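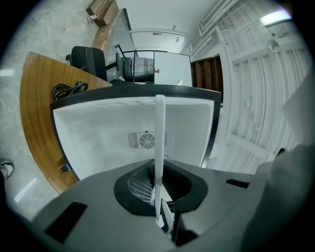 I've wanted a little fridge within arm's reach of my desk since my first job, when Ailsa McIver kept one under hers and charged us all for cold soda. So when the folks at Lunard offered to let me hang around while they set up their new office, I went straight for the cold stuff. They've put theirs next to a big curved desk with a honey-brown wood-grain top, and I love that pairing! Plain white box, warm wood, a black office chair tucked in behind. The inside is bright white too, so you'd spot a spill right away (mine would need wiping by lunch).

Dineo Steyn picked the furniture and she's all for curves. Fewer bruised hips, she says, and after 7 years of squeezing past square corners I'm with her. My one gripe is cables, which always end up coiled on top of something.
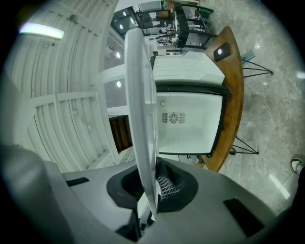 White on warm brown: the mini fridge and its curved table, with wire legs over polished gray marble.

I went home and measured my own desk. There's room if I move the printer.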